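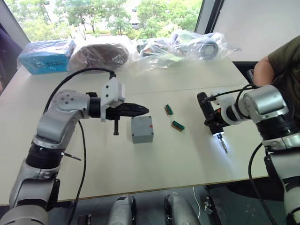
I have never trusted the cordless screwdriver, and I trust it least around a junction box. The salesman at Ilholm told me last December that I would save hours. Hours of what? The lid on a small plastic enclosure is held down by a few short screws. I can do that by hand before the kettle boils.

Fans of the power driver talk about speed as if the screws were the slow part. Anyone who has wired a terminal block knows better. You strip the wire, you find you stripped too much, you trim it, you look for the other connector, which has wandered across the table. Then comes the lid, and people reach for a motor.

My neighbor Rianne Postma swears by hers. She likes the little work light at the tip, and I'll grant her that one. A bright spot right where the bit goes is handy in a dim closet. So is a lamp. I own a lamp.

What bothers me more is feel. Plastic threads are soft. With a plain driver your wrist tells you when to stop. With a motor you depend on a clutch setting somebody guessed at, and I have 10 cracked lids in a drawer that say the guess was wrong.

Petrică Bogdan, who taught me this work, did 93 boxes in one building with the same yellow-handled driver. He does own an electric one now. He says he uses it for decks.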